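Closing Up the Hot Tub Corner Before the Cold

Every October I tell myself I'll get the hot tub and its little cedar shed ready early, and every year I'm out there in a wool hat instead. So here's my list, mostly so I can find it again next year!
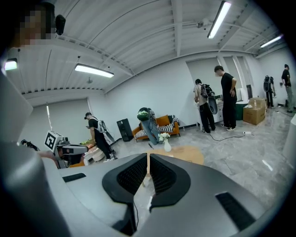
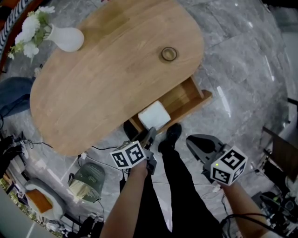 Start with the cover. I wipe mine down with plain dish soap and a soft sponge, top and underside, then leave it propped open against the fence for an afternoon (the underside is where the musty smell lives). Skip the bleach. I used it once and the vinyl went stiff as a board.

Next, the filters. I soak them overnight in a big bucket and hose between the pleats with the nozzle at an angle -- straight on just drives the gunk deeper. Mine came from Vadum and I get 9 months or so out of a set if I keep up with it.

My tub holds 355 gallons, and I used to drain it with a garden hose and a lot of patience. My neighbor Lertchai lent me his little pump and now I won't do it any other way. Point the hose well away from the shed, and let the chlorine drop for a few days first if it's going anywhere near plants.

For the shed door, rub a candle stub along the edge that sticks. Three passes does it. I also put a folded towel along the sill on windy nights, and it's still the best draft stopper I've found.

Oh, and test strips! Keep them indoors. Mine spent a summer on the shed shelf and read the same color for everything, so I was dosing blind until Kanyarat spotted it. They live in the hall closet now, next to the spare fuses and the good flashlight.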